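Play Dough Table: Frequently Asked Questions

These are the questions we get most from families and from other programs that have copied our dough table. The table runs at both of our locations, Clarnley and Plustcombe. If your question isn't covered, ask at the front desk.

What do children do at the dough table?

They roll, press, stack and cut. Each child works on a plate or in a bowl with one lump of dough and one or two tools. Cutting is the most popular part with four- and five-year-olds. Younger children mostly squeeze and poke.

What ages is it for?

Three and up. Children under three may join if a parent sits with them the whole time. Knives and pointed tools go only to children four and older, with an adult at the table.

Why metal plates and bowls?

We used plastic trays for the first two years. They stained, and the red and pink colors never came out. Stainless steel washes clean and doesn't break when it's dropped. A raised rim also keeps most of the crumbs in one place. Ours are ordinary kitchen pieces from a restaurant supply store in Flerdale. They get smudged and scratched with use, and we don't try to polish them.

Where do you get the dough?

We make it. The recipe is flour, salt, cream of tartar, oil, water and food coloring, cooked in a pot until it pulls away from the sides. Reto Widmer, who runs the kitchen at Clarnley, makes a new batch every other week and picks the color. We went through 2,000 grams of salt in December alone, so buy the big bag if you plan to do this for a group.

What kind of knife do you use?

A plain black knife with a flat blade. It presses through dough easily. Please don't send knives from home. We have had steak knives turn up in backpacks, and we have to hold them at the desk until pickup.

How do I show a child to cut the dough?

Start with a rounded lump about the size of a small orange, set toward the middle of the plate. Hold the plate still with one hand. Put the blade across the top of the lump and push straight down until it touches the metal, then pull the halves a little apart so the child can see the flat sides. The pieces don't need to match. Children like comparing the big one and the small one. 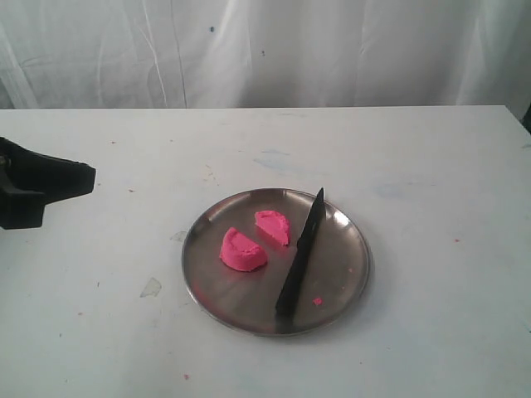

Why does the dough crumble?

Usually it has dried out. Dough that has been left open gets a grainy surface and drops small bits at the edges when it is pressed or cut. Too much salt or flour in the batch will do it as well. Homemade dough always has a little more grit than the store kind.

Can crumbly dough be saved?

Most of the time, yes. Put it in a bowl and push the loose bits together into a mound. Wet your hands, shake them off, and knead for a few minutes. Add a few drops of oil if it still falls apart. Don't pour water straight into the bowl, as the outside turns to paste while the inside stays dry. If it smells sour or has spots on it, throw it out.

Some children prefer it crumbly, by the way. It feels closer to damp sand, and they will happily pack it down and break it up again for half an hour. We keep one bowl of it on purpose.

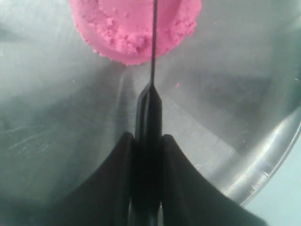
How is the dough stored?

In lidded tubs, one color to a tub, with the air pressed out under plastic wrap. It keeps for two weeks in a cupboard and a bit longer in the refrigerator. Cold dough is stiff, so take it out before the children arrive.

Is it safe if my child eats some?

A small taste won't usually cause trouble, but the dough is very salty and nobody should eat it. Tell a staff member if your child swallows more than a pinch. Keep it away from dogs altogether. The amount of salt can make them seriously ill.

My child has a wheat allergy. Can they take part?

Yes. Tell us before the first visit. We make a separate rice flour batch and give it its own tub, plate and tools. It is softer than the regular dough and doesn't hold a clean cut as well.

How do you clean up?

Large pieces go back in the tub first. Crumbs are left to dry and then brushed off the table into the trash. The plates and bowls are washed in hot soapy water. Don't rinse dough down the sink. The repair bill at Plustcombe was 230 dollars.

Does the color come off on clothes?

It can, mostly the pinks and purples. Let the dough dry, brush it off, then wash in cold water. Smocks are on the hooks by the door.

Can I borrow the set for a birthday party?

The Clarnley set can be borrowed overnight. Sign it out at the desk and bring it back washed by 9 a.m. Dough is not included, but copies of the recipe are in the rack next to the sign-out sheet.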